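Dishes, finally

Quick one because I have to leave by 5 and the laundry is still going.

So I've been trying to cut down the everyday dishes since July. We had way too many. Mugs from places I never worked, three sizes of the same plate, bowls that fit nothing. Rhonda Ross came over Friday and basically bullied me through it (thank you Rhonda). Two boxes went to the Birnard thrift store and I don't miss a thing so far.

Kept the pastels. Pink, light blue, mint green, the cream bowl. I know they're a bit kid's-birthday-party but they make me happy at breakfast and thats enough.

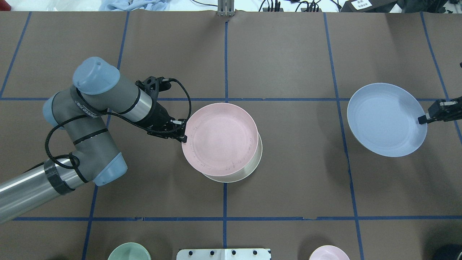

Next problem is stacking. I was putting bowls inside plates inside bowls, any old way, and every time I wanted a plate I had to lift half the pile. New rule: plates with plates, bowls with bowls, nothing on top of a bowl. Jade says put a paper towel between each one so the rims don't chip. Tried it for a day. Too fussy. Maybe for the good ones.

Also brown paper on the table while sorting, great tip, you just roll the crumbs up at the end and toss it. I got a 12 foot roll and still have most of it.

Still to do: the glasses, the lids (ugh), whatever is living behind the slow cooker. If anyone has a lid system that dosen't involve buying a rack, please tell me. I measured the shelf and theres 8 inches of height, so not a lot to play with.

OK dryer's buzzing. More next week.

Last updated: Friday

Get new posts by email. Enter your address to subscribe.

© Bristholm Kitchen Notes | Contact | Back to top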